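Keep the Lunch Break Whole
By Dennis Rweyemamu
4/20/21

In January my employer, Penar, cut the midday break from 60 minutes to 30 and let us leave earlier. Most people were pleased. I think it was a mistake, and I think other offices should leave the hour alone.

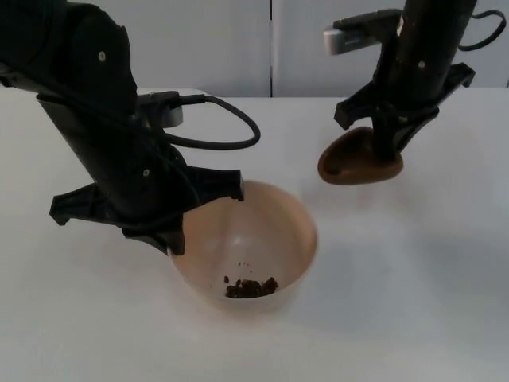
A half hour is enough time to eat. It is too short to eat, walk to the post office and come back in a fair mood. My coworker Beatrice Mrema used to call her mother at noon. Now she calls from the bus, when she can hear her.

Eating at the desk is the other problem. People type with one hand and answer mail between bites - I do it too.

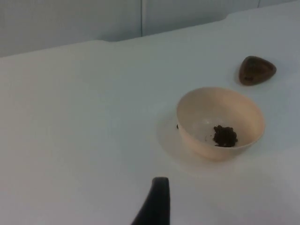
The old break also gave us a room where rank mattered less. I learned more about the billing side there than in 6 years of meetings. It doesn't take much to set up. A plain, pale tabletop with nothing printed on it will do, as long as people are allowed to stay at it.

Leaving early is worth something, and parents have told me so. Let them choose the short break. The rest of us should be able to keep the full hour.
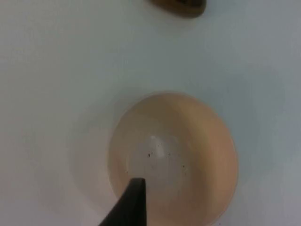 A shallow beige bowl on a white tabletop.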